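Which thread tape for a leaky garden tap fitting?
Home & Garden > Plumbing

Violeta Olivares
Hi all, my back tap drips where the grey hose fitting screws on. It's a Dillum one, came with the house. I've done it up as tight as I can by hand (and once with the multigrips, whoops) and I'm still losing a bucket overnight! Do I need tape, or a new washer, or is it the tap itself?

Ulises Huenchumán
Washer first, I reckon. Mine went hard as a biscuit in August and a new one from Harkwood sorted it. You don't want tape on a hose fitting, the rubber does the sealing. And go easy with the multigrips, plastic threads cross really easily! 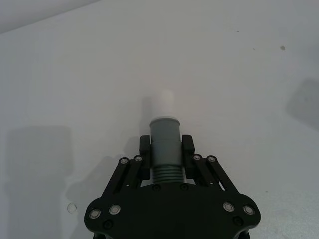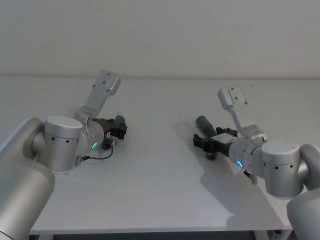

First one: grey part with the threaded band at the bottom. Second one: pale grey tabletop.

If a new washer doesn't fix it, check the end of the tap for a nick. I spent nearly 200 bucks on a plumber to be told that.

gazi_fan
just get a brass one mate

Violeta Olivares
Washer was cracked right through. New one's in, so I'll see how the bucket looks tomorrow. Ta!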